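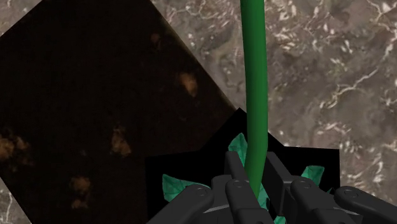 Planning the Stem Handling Line

2018-02-13
By Krystyna Stępień
Filed under: Greenhouse Equipment, Budgets

Anavwood wants a gripper that can take a flower stem without crushing it, and we have to settle on one before the order goes in. These are the notes I have been keeping for the purchase request. Comments from the growing side are welcome.

Simulation comes first. Trying a hand in software costs us staff time and a license — a damaged hand costs a good deal more. The stem test has a green stem with a slight bend low down, held between black jointed fingers, with leaves in close.

Two suppliers are still in the running, Dufour and Ledatmont. Dufour quotes $2,000 for a spare finger set. Ledatmont sells fingers one at a time at $300 each, with a longer wait.

The leaves are the part I would budget extra for. Fingertips that work on a bare stem may need changing once there is foliage in the way, and neither quote covers a second set of tips.

Daletti will do the mounting plates. Their price was good through December and has to be requested again.

Still open: cable covers, training hours, and who signs for the service plan.

2 comments | 94 shares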